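3.2 Equipment planning and cost allocation

The budget for the Raltley station was drawn up before any task list was final, so it was organised by what wears out. Two classes were used. Durable items (table, stands, computer, monitors) were charged once. Items handled in every episode -- grippers, finger pads, cables, cups -- were charged per 500 episodes.

Hand-held grippers were chosen over a leader-follower arm pair. The quote from Zuvo for one arm pair was more than the whole two-handed kit from Pandano, and the arms would have needed a fixed mount. The finger view in Figure 4 is the one used for the monthly wear check, as pads and work surface can be judged together.
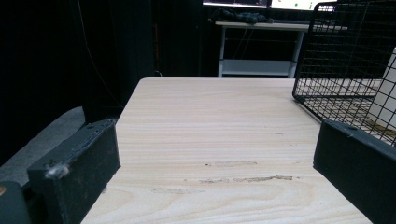

Figure 4. View between the open fingers of one gripper, with marks on the tabletop surface and the wire mesh basket at right.

Surface wear was missing from the first version of the budget. Grey-brown marks on the tabletop change the background that a policy is trained on, so a replacement top is now a planned cost, with $308 set aside per station. Cleaning is charged to labour at 45 minutes per week.

Props were bought from ordinary retail stock through Wannasri. Cups and baskets are cheap, but a discontinued model can't be matched later, and we recommend ordering spares for the full programme at the start.

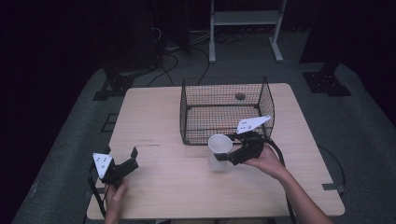
Figure 5. Cup and basket task with two hand-held grippers. The right gripper holds the cup; the left is open.

Each gripper carries a printed marker plate and its own cable. Plates are costed as consumables. Cables are costed at two spares per gripper, with the order placed in February to allow for shipping. The plan covers 3,000 episodes per station. Beyond that number the per-episode rates should be worked out again from the repair log -- we have not tried to extrapolate them.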